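Last updated: September

Hi Mereana,

Second progress report on the Grulteo store closing, as promised, and sorry it runs a bit long. The short version is that we're on schedule with the stock, a little behind on the fixtures, and still arguing with the landlord over the sign out front.

The clearance started well! Foot traffic in the first week beat anything we saw all summer, and the line at opening went back past the old Fodis kiosk. We've marked down 200 lines so far, and 19 of those are gone completely. Kitchen and bath went fastest. Bedding was slow at 30 percent off, so I took it to 50 and it started moving the next morning (I should've done that from day one, I know).

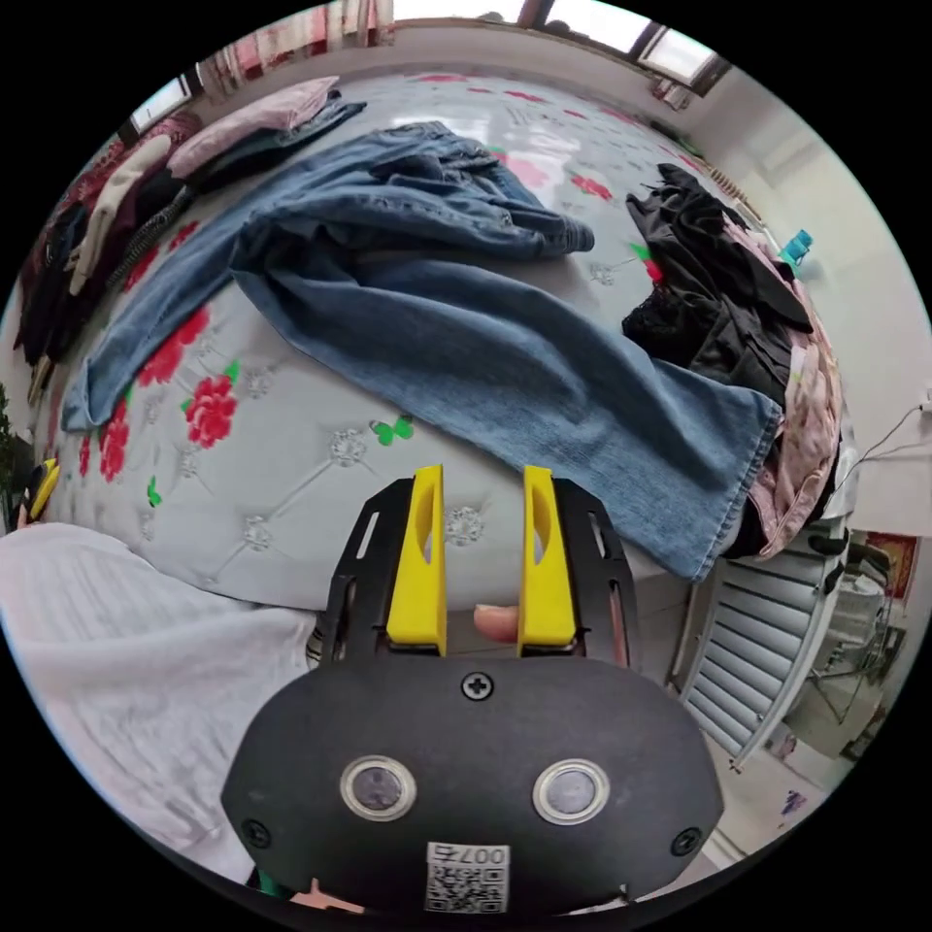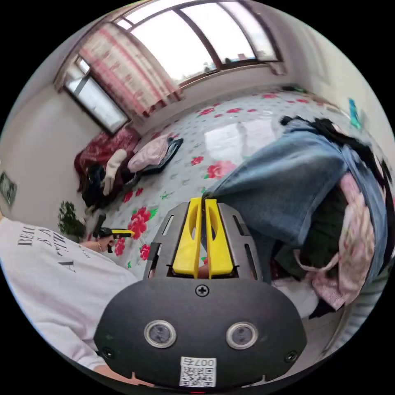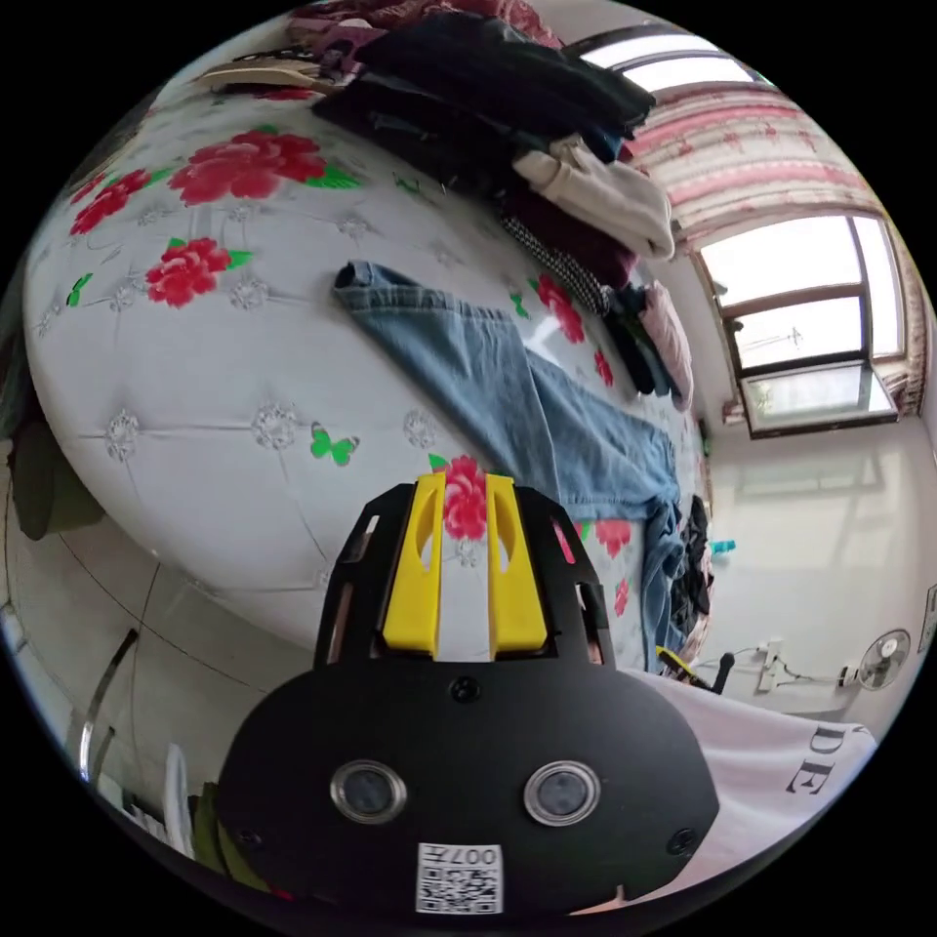

Bed covers, with the rose print in the first photo.

Staffing is the part I worry over. Of the people on the floor when we announced, six have said yes to transfers to the Yao Road store, and I'm still waiting on start dates for them. Could you nudge HR? Folks are turning down other jobs on the strength of what I told them, and I'd like to have something on paper to hand out. The retention bonus has helped a lot – I haven't lost a single supervisor yet.

Fixtures next. Zoteda came through and made an offer on the shelving and the checkout counters, and it's lower than we budgeted for. I think we should take it anyway, as the only other bidder wants us to pay for hauling. I need your okay on that before the end of the month.

The landlord says the lease makes us take down the big sign and patch the wall. I read it as sign only – legal has the pages and I'll pass along whatever they say.

Gift cards will be good here right up to the last day, and at Yao Road after that. We've got notices up at both doors and customers have mostly been really nice about it. One lady brought us a pie!

Next report comes once the stockroom's empty. Call me anytime before 4 p.m.

This site uses cookies to keep you signed in. Accept | Manage settings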